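**Clutside Robotics Club: progress report to the Nornerska Fund**
Covering the period through March
Prepared by Troels Toft, faculty advisor

You asked for a report of no more than two pages, with "successes up front." I have put the successes up front. They did not take up as much of the two pages as I had hoped, so there was room for everything else.

## Successes

The club meets. When we applied, I wrote that students would collect their own demonstrations of ordinary kitchen chores using hand-held grippers, train a policy on those demonstrations, and run it on the arm the school already owns. The first part of that sentence is well underway. The second part has begun. The third part is discussed below under "Schedule," a heading I considered leaving out.

We have 400 usable demonstrations recorded. The plan called for that number by the end of the fall term and we reached it in March, so I would describe it as achieved, with a note on the date. "Usable" means both grippers were tracked from beginning to end and the student did not stop halfway to tell somebody something. We threw out a lot of recordings for the second reason.

Membership stands at 7. It was larger in September, when several students were under the impression that the club would involve robots fighting. Those who stayed are very good. They have also become opinionated about dish racks to a degree that their parents have mentioned to me.

## What the money bought

- Two hand-held grippers, with cables. The cables are longer than we needed and end up everywhere.
- Aluminum rail for the frame the work table sits in. Students cut and assembled this themselves. It is square now.
- A used workstation for training, bought through Vandine. It is loud. The chess club, next door, has written to me.
- Kitchen items: racks, scrubbing pads, sponges, plates. This line came in under budget, and it is the only one that did.

We have spent 95 percent of the equipment money. The remainder is being held for a replacement gripper finger, which I expect to need, having watched the students work.

## The task

The original proposal named three chores. We are doing one. Students pick up a scrubbing pad with one gripper and bring it to the wire rack, steadying the rack with the other gripper if it needs steadying. The chore sounds small until you try it with a pair of jaws in place of your fingers. In the first weeks the rack went over more often than the pad went in, and one student proposed that we redefine the task as knocking over a rack, for which we had excellent data.

Hà, our student lead for data, rewrote the instructions after that. Her version is one page long and is taped inside the cabinet door:

1. Rack upright before you start.
2. Left gripper takes the pad by the rim.
3. Right gripper stays clear until you want it.
4. Move at the speed of somebody who is not late for a bus.
5. If you drop it, finish anyway and write "dropped" in the log.

Number five was argued over for most of a meeting. Half the club felt that drops were embarrassing and should be deleted. Hà felt that a robot ought to see what a recovery looks like, and she had read two papers on it, which was two more than the opposition. The drops stayed in.

## Schedule

We are behind. The arm has run a student-trained policy on two occasions. The first time it moved to a point above the table and waited there with great dignity. The second time it reached for the pad, closed next to it, and carried nothing carefully over to the rack. The students cheered for this, and I admit I did too. They have since traced the miss to a calibration offset between the hand-held grippers and the one on the arm, and are redoing the measurements.

A realistic goal for the end of the year is one chore, on one table, with a pad the policy has seen before. I would ask that the other two chores be moved to next year's plan, or quietly forgotten, whichever is easier for your paperwork.

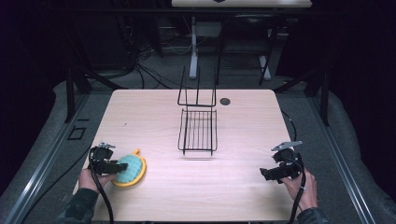

*Page 2 of 2*

## Requests

We would like to move what remains in the travel line to equipment. The travel line was for a regional showcase that asks teams to bring a working demonstration, and I would prefer to attend that one next year.

We would also like permission to keep the table set up between meetings. At present it is taken down each time, and every setup shifts things slightly, which the students then spend the first part of the session correcting. The school will agree if the request comes from a funder. It has not agreed when it came from me.

Hà has asked that I attach the full drop log. It is longer than this report and is available whenever you want it.

T. Toft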